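Winddale Makers Forum > Student Projects > Simulation
Thread: Cup stacking task, left arm keeps winning arguments with physics

kenen_bench
Our college robotics club is doing the cup task in simulation this term, two arms, coloured cups, stack them or nest them depending on which page of the brief you believe. Azucena Galindo runs the club and wants everything scripted by the end of September. We have 18 working runs. The folder has 113 in it. You can do the sum yourselves.
Main trouble is the left arm. It takes the cup by the rim and then the cup tips over in the grip. Has anyone got a sensible grasp height?

Verkeck
Grab it lower. Cups are wider at the mouth, so the rim is the worst place to hold one. I said this last year and was told I lacked ambition.

tin_deligiannis
Disagree. If you want to nest them you need the rim grip, otherwise your fingers are in the way when it goes into the other cup. Lower is fine for stacking upside down. Which is it, stack or nest?

kenen_bench
Page 2 says nest. The marking sheet says stack. Azucena has emailed.

Verkeck
Then grab it lower until she hears back.

R_Varela
Rigoberto here, same club, I wrote the grasp script so I suppose I'm the defendant. The height isn't the problem. I tried it lower and the arm knocked the second cup across the table before it got anywhere near closing. I think it's the wrist angle. It comes in at a slant and the cup goes with it.

tin_deligiannis
Friction setting? Ours was left on the default and the cups behaved like soap.

R_Varela
Raised it. Now they behave like soap with opinions.

Verkeck
Post a picture from the wrist end instead of describing it, we could be at this until Christmas.

R_Varela
Fine. Run 1143 (the numbering is not mine), teal cup in the left gripper with the pink one behind it.

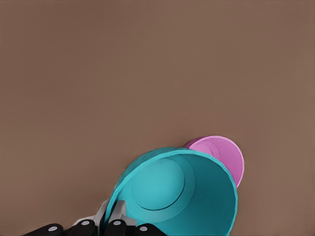

What I'd like to do is split the move in two: close on the rim, lift a little, then turn the wrist back before going anywhere near the other cup. It makes the whole run slower and kenen_bench thinks we'll lose marks for time.

kenen_bench
We will lose marks for time. It's on the sheet.

tin_deligiannis
You lose more for a cup on the floor. Split the move.

Verkeck
Still think lower. But if you must hold the rim, start the approach from further out and straighten the wrist before you close, then there's nothing to turn back afterwards.

R_Varela
That's annoyingly reasonable. Will try it tonight and post the script, with the rude comments taken out.

kenen_bench
Azucena has replied. It's nest. She also wants to know why there are 113 runs in the folder.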